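The Long Life of a Winter Hat

Folding, washing and putting away the small knitted things we lean on all winter and forget by April

Every house I have ever lived in has had a hat problem. There are hats in coat pockets, hats on the radiator, a hat behind the dryer that belonged to somebody's college roommate, and one good one that is always missing on the first cold morning of the year. When I was growing up in Mersha we kept ours in a dented tin trunk at the foot of the stairs, and getting one out meant digging through everyone else's scarves until you came up with something that smelled of cedar and dog. I loved that trunk (I still do, it lives in my sister's garage), but I can see now that it was a terrible way to treat wool.

I got to thinking about all this in August, of all months, when the heat had made the upstairs closet unbearable and I decided to empty it out onto the dining table. It took most of an afternoon. What I learned, mostly, is that a knit hat is harder to put away than a shirt or a sweater. A shirt has seams and a collar and a clear idea of itself. A hat is a round thing that would like to stay round, and the minute you press it flat it starts leaning one way or another.

The women who ran the old Leltivar knitting mill, which opened in 1897 and closed before I was born, apparently folded theirs in a way I have since adopted for good. You lay the hat down with the opening toward you, smooth the crown with the flat of your hand, and bring the sides in just a little until the whole thing sits like a loaf of bread. Then you turn the edge under once. I had it from a mill pamphlet I found at a flea market for 2 dollars, tucked inside a cookbook, and the drawings are so plain and patient that I have kept it in the kitchen drawer ever since.

A bare table helps more than you would think. I used to sort on the bed, and the bed swallows everything, and a soft surface lets a hat slump before you have even made up your mind about it. Wood is good. You can turn the hat by its edge, set it down, pick it up again and see at once whether the top has bunched.

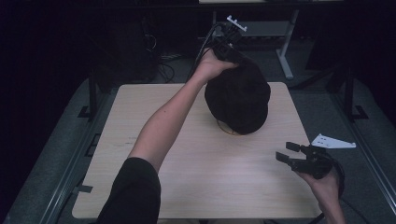
Black hats deserve a word of their own, because every household seems to end up with more of those than any other color. They go with every coat, they forgive a coffee drip, and they collect lint like nothing else on earth. I go over mine with a damp sponge before folding, always in one direction, and I do it near a window in the morning. Under a kitchen lamp a black hat looks perfectly clean, and then you wear it out into the daylight and find you have been carrying half the sofa around on your head!

Washing is where people get nervous, and I understand it. I once shrank a beautiful gray one down to the size of a grapefruit. Now I fill the sink with cool water, add a small spoonful of plain wool soap, and leave the hat in there for 8 minutes while I do something else nearby. No rubbing and no wringing. Afterward I roll it up in a towel and lean on the towel with both forearms, then dry the hat over an upturned mixing bowl. The bowl matters. A hat dried flat on a rack comes away with a crease across the crown that you will be looking at until spring.

Then comes the question of where it all goes. My neighbors across the street swear by the stacking boxes from Dullano, a little shop two towns over, and they are handsome boxes, though I find I never open a box once it is under another box. I prefer a shallow drawer with the hats side by side, crowns up, so that a half-awake person can reach in and get the right one. The lined baskets from Briltton work nearly as well if you haven't a drawer to spare. Whatever you choose, let the hats have some air, and put the scarves somewhere else entirely. Scarves are bullies. They will climb over anything you store beside them.

I keep one hat out all year. It hangs on the hook by the back door, through the tomatoes and the thunderstorms, for taking the trash out on the first raw evening when I haven't yet admitted that summer is over. It is misshapen and a bit pilled around the edge, and I haven't folded it once. The rest are in their drawer upstairs, with a cedar block in each corner, and the missing good one is in there too. It was in the pocket of my raincoat.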